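Last updated: February
By Intan Liew
Print this page | E-mail this page

At Rallbridge, Haziq Pangaribuan teaches a humanoid robot to do small jobs at a desk. His group has collected 957 examples, and 765 were kept for training.

"The others have some mistake, for example the hand stopped too early," he told me. "We keep them in a different folder, maybe they are useful later."

On a good day he records 40. I asked if it becomes boring.

"A little, after lunch. But I must stay careful, the system learns also my bad habits."

He now wants more examples with baskets, in many positions on the table. 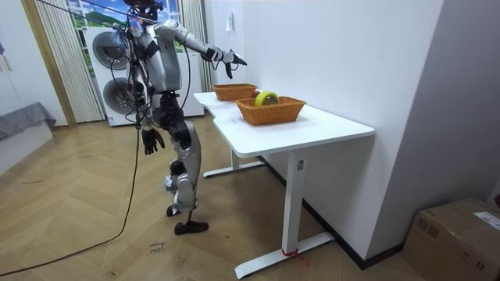
The robot reaches over the desk with its two wicker baskets.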